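Galerie: Greifen ohne Sicht – Handgelenkkamera und Kontaktschätzung

Projekt Pledano, Arbeitsgruppe Manipulation
Stand: Mittwoch, 23. November 2022

Auf dieser Seite zeigen wir Material zu unserer Methode, mit welcher ein Roboterarm seine Bewegung auch dann fortsetzt, wenn das Kamerabild am Handgelenk keine Information mehr liefert. Die Arbeit läuft seit März, der Aufbau steht in unserem Labor in Murkcombe. Die Texte sind kurz gehalten, die Einzelheiten kann man im Bericht nachlesen.

Die Frage

Eine Kamera am Handgelenk ist sehr nützlich, solange der Abstand zum Objekt gross genug ist. In den letzten Zentimetern vor dem Kontakt wird das Bild unscharf, und es fehlen die Kanten, an welchen ein Verfahren sich orientieren kann. Viele gelernte Steuerungen werden genau in dieser Phase unruhig: Der Arm zögert, fährt ein Stück zurück und beginnt von vorne.

Die Methode

Wir berechnen für jedes Bild einen Wert, den wir Bildvertrauen nennen. Er setzt sich aus der lokalen Schärfe und der Anzahl stabiler Merkmale zusammen. Fällt der Wert unter eine Schwelle, übernimmt ein zweites Modell, welches nur die Gelenkmomente und die letzte verlässliche Schätzung der Lage verwendet. Die Idee mit dem gleitenden Übergang zwischen beiden Modellen stammt von Takumi Ebihara. Die erste Version hatte einen harten Umschalter, und das gab jedes Mal einen kleinen Ruck im Arm.

Die Daten

Aufgenommen wurden 400 Versuche durch Fernsteuerung. Hooman Taheri hat davon 47 von Hand durchgesehen und den Moment markiert, ab welchem er selber aus dem Bild keine Entfernung mehr schätzen konnte. Diese Markierungen dienen uns als Vergleich für die Schwelle. Es war eine mühsame Arbeit, und wir sind ihm dafür sehr dankbar.

Beobachtungen aus der Nähe

Am schwierigsten sind glatte Flächen in einer einzigen Farbe. Die Helligkeit ändert sich dort nur langsam über das Bild, und die Kompression fügt Flecken hinzu, welche der Merkmalsdetektor manchmal für Struktur hält. 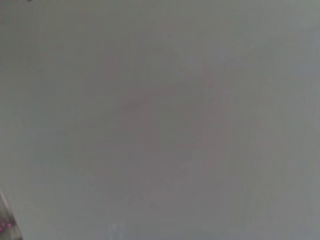
Aus diesem Grund haben wir die Schärfe stärker gewichtet als die Anzahl der Merkmale. Mit der alten Gewichtung blieb das Bildvertrauen oft zu lange hoch, und der Arm folgte einer Bewegung, die es gar nicht gab. Mit der neuen Gewichtung liegt der Übergang bis zu 6 Bilder früher und damit näher bei den Markierungen von Hooman.

Noch offen

Durchsichtige Objekte haben wir bisher nicht untersucht. Auch bei sehr schneller Annäherung ist die Schätzung der Lage noch zu träge. Die Gruppe in Skakness möchte die Methode auf ihrem eigenen Arm testen, und wir bereiten dafür gerade die Konfigurationsdateien vor.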